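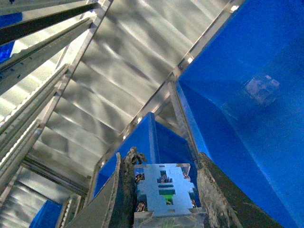 Plastic bags are made of far cleverer stuff than most of us give them credit for, and a morning at the Rurum works in Wonthorpe is a wonderful way to find out. The film starts as a bubble, blown upwards from a ring of molten polythene, and it climbs so high that you have to crane your neck to follow it. I loved it! There is bare metal everywhere you look, the long ribbed slats catching the light in bands, and then the bright blue panels beside them.

The line they call Vania is the newest. It runs film 60 microns thick, and a full roll holds 2180 metres of it.
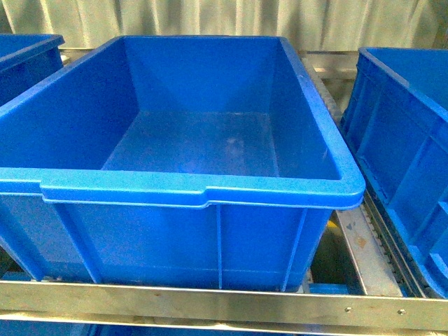
Thickness is what everyone here wants to talk about. Too thin on one side and the roll winds up lopsided, so the air ring gets adjusted by hand in tiny nudges (I was allowed two). Since February the offcuts have gone back in as pellets, 14 per cent of each batch, and the bags for Lazăr, a bakery down the road, are made that way. They have a faint milky look which I rather like.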